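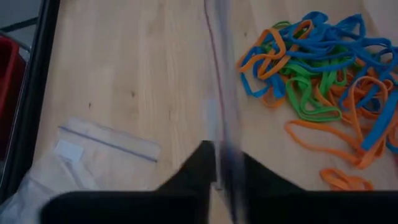

Flat rubber bands, blue, green and orange, on the tabletop.

Puppy and cat scale, Pirberg bench
26/04/2023

Picking up where I left off in February, with the walk-on scale for the Kiltemik shelter. For anyone reading this who missed the first pages: they weigh every new animal when it comes in and then again each morning while it's on medicine, and they've been doing it by holding the cat, standing on a bathroom scale, and subtracting the person. It works all right for a big tomcat. It's hopeless for a thin little thing whose dose depends on a couple of ounces, and the cats hate being carried over to it besides. So the idea has always been a platform low enough that the animal just walks onto it, with the readout on the wall at eye level for whoever has the clipboard.

The Woltix load cell is now in place and wired, and I finally have numbers I'm willing to write down. I used the bag of dry kibble as my dummy cat again (weighed on the good balance first, 2,078 grams with the tape on it) and took 30 readings, lifting it off completely between each one. I moved it around as I went, center first, then out toward the corners, since no cat I ever met stood where you asked it to.

Center readings are lovely, I couldn't ask for better. The corners are another story. The back left reads low every time, and it reads low by the same amount, which I find oddly cheering — a steady mistake I can fix, a wandering one I can't. My guess is that the platform is touching the housing on that side when the load sits far out. I slid a strip of paper through the gap and it went in easily everywhere except there, where it dragged. I'll file that edge before I touch anything in the settings.

One note to my future self: let it warm up! The first few readings after switching on were drifting, and I wasted a good part of the morning blaming the wiring.

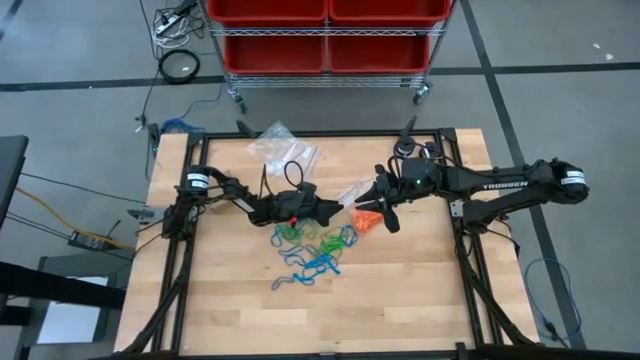 Settling time with a live animal

A bag of kibble is a very patient cat. The shelter's own dog, who is old and kind and will do anything for cheese, was good enough to come by and stand on the platform for us, and even she shifts from foot to foot the whole time. The readout never stopped moving long enough for anybody to write it down.

I changed the averaging so that it waits for the weight to hold steady for 2 seconds and then freezes the number on the display until the animal steps off. That was much nicer with the dog. I worry it's too long for kittens, who don't hold steady for anything, so I'd like to try a shorter window for the light animals and keep this one for the heavy ones. The Hegde method, the way the shelter uses it, is to take the weight twice and keep the lower one, and I'd be glad to have the box do that by itself and save them the arithmetic.

Smell matters too, and I hadn't planned for it. She sniffed the platform for ages before she'd put a paw on it. I'd been wiping it down with the strong cleaner. Switch to the unscented one they use in the kennels, and ask whether an old towel from the animal's own cage could go on top and be zeroed out first.
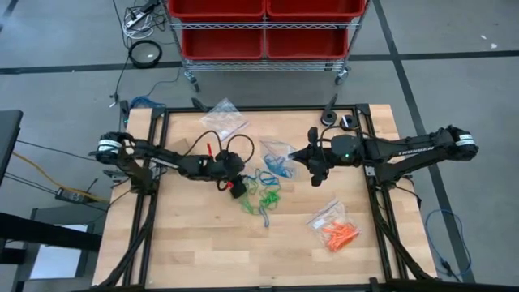 The platform surface is still the part I go back and forth on. Bare metal is cold and slippery, and the rubber mat is warm and grippy but holds hair and can't be cleaned properly around the edges. I'm leaning toward a sealed wooden top, pale enough that you can spot a flea or a bit of blood on it. What I'd like is something along the lines of the light butcher-block top with the black frame going all the way around it, just scaled down to cat size, so there's a dark border to show where the platform ends. Older dogs with cloudy eyes might do better with an edge they can make out, too. The border would have to be fixed to the platform and clear of the housing, or I'm right back to the rubbing in the corner.

Still to do:
File the back left edge and repeat the corner readings.
Make 2 sample tops, one oiled and one varnished, and leave them in the wash area at Kiltemik to see how they hold up to the cleaner.
Write the short averaging window for kittens.
Find a better place for the cable. It comes out at the front right now, exactly where a puppy would chew it.
More cheese.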